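August 27, 2026

Bedroom 2, bed clearing. Morning, on my own until Dagmar came in after lunch.

Started by stripping everything off the bed that had been left from yesterday and going over the blanket with the lint roller. The grey one is still the best of the three. It stays flat, it doesn't slide on the mattress, and small white things show up on it fairly well except where they land on the flowers. Washed the cream one again and it has shrunk at one end, so I put it on the shelf marked spares. Do not use it for the wide bed.

Purpose for today was to settle the sorting rules for the "day in bed" clutter, the sort of mess that builds up when a person has been home with a cold: tissues, fruit peel, wrappers, a bit of clothing mixed in. We have been inconsistent about what counts as trash and what gets kept, and the sheets from last week don't agree with each other. Maëlys marked fruit nets as "keep" on one and I marked them as "trash" on the next.

Rules as they stand now:

Tissues: trash, always, even the flat ones.
Peel: compost tub, not the trash bag. Lift it, don't drag it.
Snack bags: trash. Shake toward the middle of the bag first if torn.
Knotted plastic bags: keep. Untie later at the table, not on the bed.
Foam fruit nets: trash. Maëlys agreed by phone.
Fabric of any kind: laundry, and it comes off the bed before anything wet or sticky is touched.
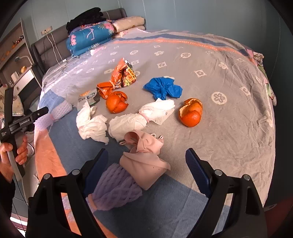
The fabric rule gave me the most trouble. If a light cloth is lying over something else it is easy to pick up both together, and then you have a fruit net in the laundry. I tried taking hold of the cloth at the middle and at one end. One end is better. The thing below stays put more often and you can see what you have left behind. Wrote this on the card by the door.

Tissues were slow. Two that touch will come up as one if they are squashed together, and then one drops on the floor on the way over. Take them singly. I did 19 rounds of the full bed before lunch and the dropped item was a tissue in most of them. Didn't keep a proper tally of the others, should have.

Peel is fine as long as it is fresh. By the end of the morning the pieces had gone stiff and the edges were breaking off in crumbs. Swapped them out after round 10 and should have done it sooner. There are more mandarins in the hall. Please eat the insides, they are in the blue bowl in the fridge and will not last.

One orange stain on the blanket near the foot. Dabbed with cold water and dish soap, mostly gone. If it is still there tomorrow, wash at 40, no softener.

Dagmar looked over the card and wanted small printed packages added as their own line. Her point is that you can't tell from the outside whether there is anything in them, so they should go in the tray to be checked. I think she's right. Added in pencil. She also thinks the compost tub is too far from the bed. Moved it to the left side by the nightstand and did five more rounds. Less walking, fewer crumbs on the rug.

Supplies: the small Darton trash bags are thin and split at the seam if you press them down. We have one roll of 50 left. Use those up for paper only and order the heavier kind. Lint roller refills also low. The laundry basket needs a new handle, tied it with string for now.

To do:
Type up the card with Dagmar's line and print two copies.
Correct last week's sheets for the fruit nets (Maëlys has the folder).
Try the same rules on the narrow bed with the striped cover.
Ask Maëlys whether tied bags with something inside go in the tray too. We have only been using empty ones.

Left the room with the window open and the blanket drying over the chair.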